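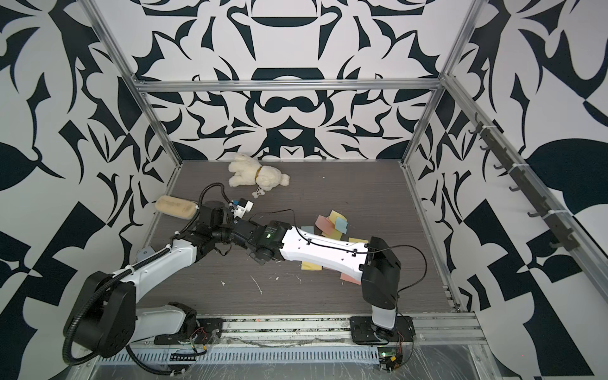 Gekbridge open day, 9 May 2022

I got to Gekbridge a little before 11 and went straight past the coffee to the software floor, which was the part I'd been looking forward to since August. The hardware hall is lovely too, but I write planners for a living and I wanted to see how other people do it!

The first stop was Prarden, their planning layer for two arms working over the same table. Most two-arm setups I know keep things simple: one arm moves, the other waits. Prarden plans both together and treats time as one more thing to search over, so an arm may pass through a spot its partner has just left. The screen showed the two paths as colored ribbons, with a red patch wherever they would come too close. You could drag one ribbon and watch the other bend out of the way. I did this for far longer than was polite.

I asked about cables, because cables are where my own plans fall apart. Prarden wraps each one in a fat, soft tube in the collision model and charges a cost for brushing against it. A crude fix, they admitted, and the tube is still set by hand for every cell. Nice to hear it said plainly.

Perception is handled by Raju, and here I learned the most. Their test objects are the sort of thing you'd find at home: plush toys, sponges, sticky notes. Plush is awkward because there is no fixed shape to match, so Raju skips the model and scores grasp points straight from the depth data. Sticky notes are worse. They have almost no height, and once a few overlap, the depth camera sees one slightly bumpy patch of floor. Raju falls back on color edges there and guesses which note is on top. Two pale notes side by side can still fool it, and we were shown the logs where it merged them into a single odd-shaped object.

Busy wallpaper got its own slide. Walls with strong black-and-white patterns give the cameras plenty to lock on to when the cell is calibrated, but the same edges can pull a segmentation network off course. They train with walls swapped at random — plain, striped, leafy, whatever they can print.

The last 2 talks covered Fastaleck, the replay and debugging tool. Every joint command, camera image and planner decision goes on one timeline, and you can stop anywhere, change a setting and re-plan from that moment. I want this very badly. Opening a long log took 8 seconds on the demo laptop, and after that scrubbing was smooth.

Lunch was sandwiches at a standing table, where the cable discussion started up again. The Fastaleck handout has the log format on page 3, if anyone at our place wants to write an importer. My copy is on the shelf by the printer.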